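Plurunent Floor Coating: Frequently Asked Questions
Last updated Nov 24, 2024

The answers on this page apply to the standard two-part gray system. For the clear topcoat sold under the Stekgate name, use the separate data sheet. Where the printed label and this page disagree, follow the label.

What surfaces can be coated?

Cured concrete, cement screed and most existing epoxy that is still well bonded. Asphalt, ceramic tile, vinyl and wood are excluded. Concrete that has been treated with a silicone sealer must be ground back to bare material before any product is applied.

How old does new concrete have to be?

At least 29 days from the pour. Slabs thicker than six inches, or slabs poured in cold weather, usually need longer. Test for moisture in either case.

How do I test for moisture?

Tape a square of clear plastic sheet to the slab on all four sides and leave it overnight. Droplets under the sheet, or a darkened patch of concrete, mean the slab is too damp to coat. For commercial work a probe reading is required, and the readings have to be kept with the job record if a warranty claim is to be considered.

Is acid etching enough preparation?

For a hand-troweled garage slab with no sealer, yes. For a machine-troweled slab, no. The surface is too dense and the etch is uneven. Use a grinder with a medium diamond segment and vacuum twice. The finished profile should feel like medium sandpaper across the whole area, including the edges.

How much does a kit cover?

One standard kit covers 202 square feet in a single coat on a ground slab. Porous concrete takes more on the first coat. Two coats are specified for all floors that carry vehicles. The largest area that may be coated from a single batch number is 1225 square feet; above that, divide the floor at a control joint and change batches there. Slight differences in shade between batches are normal and are less noticeable at a joint.

How long is the mixed product usable?

It has a working time of 15 minutes in the bucket at room temperature. Pour it out onto the floor in a ribbon as soon as it is mixed. Left in the bucket, it heats up and thickens quickly. Do not thin material that has started to set.

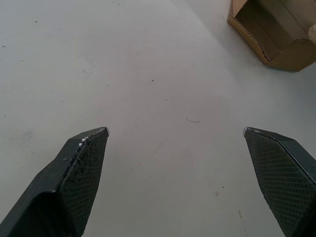 Scrape down the sides of the bucket before pouring, but do not scrape the last of the material out onto the floor. What clings to the wall is often poorly mixed and will stay soft. Let the remainder harden in the bucket and dispose of it according to local rules.

When can the floor be used?

Light foot traffic is possible the next day in a heated room. Furniture and shelving should wait three days, and vehicles a full week. Rubber mats trap solvent and should stay off for the same week. All of these times get longer as the temperature drops. Do not apply the product if the slab itself is below 50 degrees, whatever the air temperature is.

The finish has small craters. What causes them?

Usually oil, silicone or residue from a cleaner. Air escaping from a porous slab gives a similar result, though those marks tend to be sharper and more evenly spread. Sand the area, wipe with the recommended solvent and recoat. If craters return in the same place, the contamination is in the concrete and needs to be ground out.

Can I make the floor less slippery?

Yes. Broadcast the fine aggregate into the second coat while it is wet, or stir the Cloltow additive into it before pouring. Do not do both. Aggregate makes the floor harder to mop, so it is often limited to entrances and ramps.

How should the floor be cleaned?

Dust mop regularly and wash with a neutral cleaner diluted as directed. Vinegar, citrus cleaners and soap-based products dull the gloss over time. Rubber scuffs come off with a white pad and warm water. Black or brown pads scratch the surface.

Does the color change in sunlight?

The gray shifts slightly toward yellow near windows and open doors. Stekgate topcoat slows this. It does not reverse yellowing that is already there.

What changed with the April formula?

The hardener was replaced. Old and new parts are not interchangeable. New hardener cans have a white lid.

Where can I buy replacement parts and single cans?

Metwally distributes single cans, rollers and spiked shoes. Opened cans cannot be returned.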